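Ondell Forum > Data Collection > Outdoor and Winter Sets
Topic: Minimum clip length and labeling rules for first-person snow recordings

h_rizvi_carklow
Moderator
I am opening this thread to settle two matters before the April intake. The Carklow group is assembling first-person examples of people moving, sitting and handling gear on snow. The examples will be used to train the model that plans movements for the Randus walking unit. At present we hold 300 clips. Of these, 55 have been returned by the labeling team with the note "body position unclear."

The first question is whether a clip should be accepted when the wearer's hands are out of view for most of its length. The second is how shadows are to be labeled. The current guide is silent on shadows and the labelers in Toledo have been deciding case by case.

My own position is that clips without hands should be kept. The walking unit needs to learn where its legs are in relation to the ground, and a view along the legs serves that purpose.
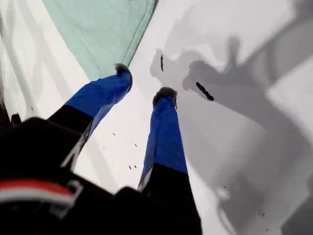 Clothing should be labeled by garment and not by color block. Several labelers have drawn a separate region wherever the fabric changes color, and the result is that one leg is counted as two objects. I would ask that all contributors correct this in their own batches before they are submitted.

Haris Rizvi

toledo_labels
Member
Thank you for raising this. I must disagree on the first question. The guide we were given states that a clip must show "a person performing an identifiable task." Legs on snow do not meet that standard. If the rule is to change, the guide should be changed first, and the returned clips reviewed under the new wording.

On shadows, our practice has been to label a shadow only when its outline can reasonably be taken for a person. All others are treated as ground. We adopted this after the earlier model placed obstacles where there were only dark areas on the snow.

northbench
Member
I support keeping the clips, with one condition. The wearer should state the activity aloud at the start of each recording. We followed this procedure for our stair set and the number of returns fell to 6.

Regarding shadows, I do not believe "can reasonably be taken for a person" is a workable rule. Two labelers will give two answers. Either every shadow is labeled or none is.

toledo_labels
Member
Labeling every shadow would add considerable time. On bright days there are shadows in nearly all of the outdoor material. Our team has 28 hours per batch and that figure is fixed.

kestrel_ops
Member
May I ask how small marks on the snow are to be handled? Twigs, grit and similar debris appear often. In our batch they were left unlabeled, but a reviewer has asked for them.

h_rizvi_carklow
Moderator
To kestrel_ops: please label debris only if it is long enough to catch a foot. Where a labeler cannot tell what the item is, the class "unknown small object" is to be used. Fine specks should be left as ground.

To toledo_labels: the objection is fair. I will submit revised wording that replaces "task" with "task or body position." Until it is approved, please place the disputed clips on hold and do not delete them.

To northbench: spoken statements can be required for new recordings. They cannot be added to the existing ones, and I would not wish to lose those.

northbench
Member
Understood. I maintain my view on shadows and ask that it be recorded.

toledo_labels
Member
The disputed clips have been moved to the hold folder. We will continue with the present shadow rule until we receive the revised guide.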